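Chapter 4
Who watches the courts? Clundia after the second election

Start with a number. 796 judges in Clundia at the start of the reform, and 300 of them sent into early retirement by December. All legal. Parliament had voted on it, twice, with a lowered pension age and not much debate.

Why it matters for this chapter: a government can win fairly and then change who checks it. Slow work. Few people march over a pension age.

Two views to keep in mind as you read. Wakana Ueda calls it capture, plain and simple. Zineb Ouazzani is more careful, and asks what the old courts were like before anyone touched them (not good, in her account, esp. outside the capital).
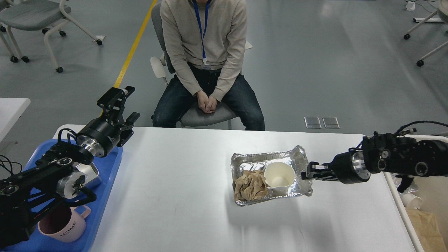 Then the press. The Ashour group bought up local papers one by one, 77 titles in the end, most of them losing money anyway. Editors stayed. Stories about the courts got shorter, then moved to the back pages. The Wusville paper held out longest and we come back to it in section 4.3, along with the Kovitz ruling, wich you should read in full if you can get hold of it.

Terms you will need: judicial review, retirement clause, caretaker court. Definitons at the back.

Before section 4.1, jot down who appoints senior judges where you live, and who can remove them.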